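# Teleop demos for "brushes into the holder" — how we record them

Notes for anybody new on the Drincombe bench. Two arms, one wire pen holder, loose paintbrushes. Written fast, fix what's wrong.

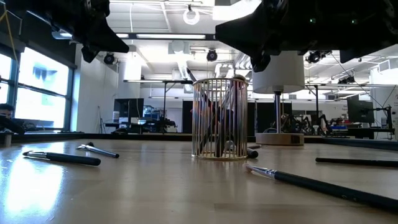 ## Before you touch the leaders

- Home both arms. Wait for the follower side to settle before you grab anything.
- Check the leader grips open and close all the way. Sticky trigger = bad data, you won't notice until playback.
- Zero the grippers. Fully closed should read closed on both sides. If not, rerun `yeo calibrate` and go again.
- Start the recorder with `yeo record --task brushes`. Yeo is our teleop script, Flandik is where the episodes end up. Don't save to the desktop. Please.
- Watch the live view from every camera for a few seconds. One frozen feed ruins the whole episode.

## Setting up the table

Holder goes near the middle, where both arms can reach it without stretching. Scatter brushes around it. Mix up the directions — handles left, handles right, a few on a diagonal. If they all point the same way the policy learns exactly one grasp and falls apart the first time someone bumps the table.

Leave a brush or two in the holder at the start on some episodes. An empty one every time is too easy, and the model needs to see handles already in the way.

Don't line things up nicely. People do this without thinking. Drop them and leave them.

## Doing the demo

1. Start from the rest pose. Hold still for 3 seconds after the beep, then move.
2. Pick the nearest brush on the side you're using. Left arm takes left brushes, right arm takes right ones. Crossing over is allowed but keep it rare.
3. Come in from straight above the handle. Line up the fingers across it, not along it. Thin round handles roll, so close slowly.
4. Lift clear of the rim before going sideways. Most of my early failures were a brush catching the top ring and dragging the holder along.
5. Rotate the wrist so the handle end points down. Over the holder, lower until it's well inside. Then open.
6. Back off straight up. If you swing out sideways you hook the next handle and pull it out agian.
7. Repeat until the table's clear. Return to rest pose, hold, stop the recording.

Steady speed the whole way. Fast demos look great and train badly. Long pauses are just as bad — the policy copies the pause and then sits there. Know which brush is next before you let go of the last one.

## Handovers

If a brush is pointing the wrong way for the arm that can reach it, pass it. Lift with one gripper, take it with the other near the far end, wait until the second one is closed, *then* release the first. Do it up high, away from the holder.

New operators: skip handovers for your first session. Get 5 clean plain episodes first.

## Mistakes: keep or toss

Keep:
- missed grasp, went back, got it
- brush slipped a little, you re-gripped
- handle hit the rim, you lifted and tried again

Toss:
- holder tipped over
- brush went off the table
- a hand in the workspace
- you forgot what you were doing (it happens)
- lag spike on the leader side

Recoveries are worth a lot. Our first Borna run was trained on perfect demos only, and it had no clue what to do after a miss. Kept closing on air. We added messy episodes and that mostly went away.

## After each batch

Reset the table, new scatter. Every 5 episodes play one back at full length and check the gripper signal lines up with the video. Tag it in Flandik: operator initials, arm used first, any handovers.

We stopped at 117 usable episodes for the current set. More would help on diagonals, so if you have a spare hour record those.

## Quick fixes

**Arm jitters when holding still** — your hand is jittering. Rest your elbow.

**Fingers close next to the handle** — you're judging depth from one view. Check teh other one before closing.

**Follower drifts off from the leader** — stop, toss the episode, recalibrate. Don't try to correct for it by hand.

**Recorder says "saved" but nothing shows up in Flandik** — upload runs at the end of the batch. Leave the laptop open until it's done.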